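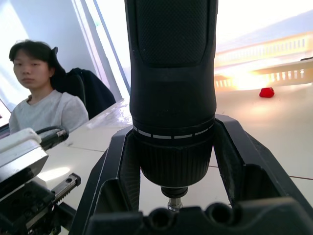
Flisano Compact Drill Driver

5 minute read

We have sold a good many drills over the years, and the one we find ourselves reaching for when a shelf needs putting up in the shop is the Flisano. It's a small cordless drill driver meant for ordinary houses and the sort of jobs that crop up in them: curtain poles, flat-pack wardrobes, a wobbly gate, the bathroom cabinet that has been leaning against the wall since you moved in. If you spend your days on building sites you'll want something bigger, and we'd be glad to point you towards the Drestidero range, but for the rest of us this one does very nicely.

It comes in two versions. The plain Flisano is for wood, metal and plastic, and drives screws as well. The Flisano H has a hammer setting for brick and ordinary block. Both take the same battery and the same bits, and they feel much the same in the hand, so the choice really comes down to your walls. Older houses with solid brick inside will be happier with the H. If your rooms are mostly plasterboard on studs, save your money and put it towards a decent set of bits (we do go on about bits, sorry, but a blunt one will make any drill seem feeble).

Using it

There's one trigger and it's nicely progressive, so you can start a screw very slowly and then let it run. A lot of people come in having chewed up the heads of their screws and blame the drill, when all they needed was to begin gently and lean on it a little more. The collar behind the chuck sets how hard the drill will turn before it lets go. Start low for small screws in soft wood and work your way up a notch at a time until the head sits flush. For drilling holes, turn it round to the drill mark and leave it there.

The chuck is keyless, so you open and close it by hand. Push the bit well in, make sure it's sitting straight between all the jaws, and tighten until it won't go any further. Give it a little tug. If a bit wobbles when you squeeze the trigger it has gone in crooked, and you'll want to take it out and have another go before you put it anywhere near your wall.

Two speeds on the slider at the top. Slow for screws and for big holes, fast for small ones. Please let the drill stop completely before you move the slider. We see a few every winter with worn gears, and that's nearly always how it happened.

Battery and charging

The battery clips in and out at the foot and takes 100 minutes to charge from flat. In our workshop a full charge drove 468 screws into softwood, short ones, with pilot holes, which is a great deal of decking or one very thorough afternoon of fence panels. Long screws into hard timber will bring that down a fair bit, and so will cold weather. If your shed freezes, bring the battery indoors from November onwards and keep it somewhere dry with a bit of charge left in it. The drill itself won't mind the shed so long as the roof doesn't leak.

The charger has a green light for full and an orange one for charging. A flashing orange light usually means the battery is too warm, so leave it on the side for a while and try again after your tea.

Spare batteries are made by Clotach and are kept in stock. One is plenty for most households, though if you're fitting a kitchen you'll be glad of a second.

What comes with it

The drill, one battery, the charger, a belt clip, a double-ended screwdriver bit and a printed booklet with large, sensible diagrams. There's no carry case with the plain version. The H comes in a Longo soft bag with a zip and an inside pocket, and you can buy the same bag separately if you've taken a liking to it.

Bits and extras

We put together a starter set of 8 wood and masonry bits that covers nearly everything you'd do at home. The long flexible shaft is worth a look too, if you have hinges in awkward corners or a kitchen unit built tight against a wall.

Looking after it

Wipe the dust off with a dry cloth when you've finished, and open the chuck fully now and then and tap out whatever has collected in there. No oil, please, it only makes a paste with the brick dust.

Servicing is done in our own workshop and the drill can be dropped at the counter or posted back without the battery. Replacement chucks, switches and chargers are all on the spares list. We have repaired over 700 drills of one kind or another on that bench, and would much sooner fix yours than see it in a skip.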